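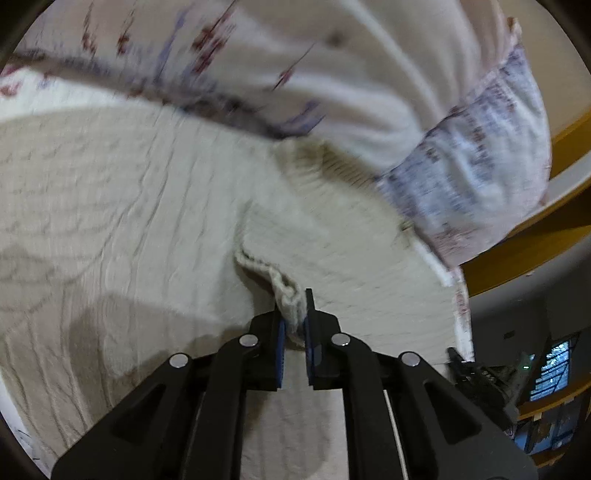 Folded edge of the cream knit blanket between the blue grip pads, floral quilt behind.

Bedding Week: Notes from the Stosto Software Bench

We spent most of January on blankets, and I've loved nearly every minute of it! Stosto is our planning and perception stack for soft things, and bedding is where it gets properly hard. A knit fold has no corners to speak of, the colour barely changes from blanket to sheet, and the wrinkles on a bedsheet look an awful lot like edges to a network that's only ever seen towels.

Kgomotso Mokoena rewrote the edge detector so it labels each ridge as a fold, a hem or a plain old crease – a lovely bit of work. It trained on 841 clips, and we held back another 300 for testing. Reshma Hlongwane looks after Kilari, the replay tool, which now lets you scrub through a grasp and see the planner's favourite candidates drawn over the cloth (purple for pull, orange for lift).

Cream on cream is still our toughest pairing, so the next build weighs ribbing and texture more heavily than colour. The grasp scorer has also been trimmed to 379 lines, down from over 2000, and it's so much nicer to read. Release notes go up on Friday.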